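Gramaje

El gramaje es la masa por unidad de superficie de un papel o cartón, expresada en gramos por metro cuadrado (g/m²). Se determina pesando probetas de área conocida, acondicionadas previamente a temperatura y humedad constantes.

No debe confundirse con el espesor: dos papeles de igual gramaje pueden diferir en calibre según su densidad aparente. En plegado manual, un papel de 200 g/m² suele requerir hendido previo.

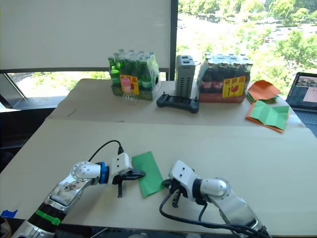

El cociente entre espesor y gramaje se denomina mano o volumen específico, y se expresa en cm³/g.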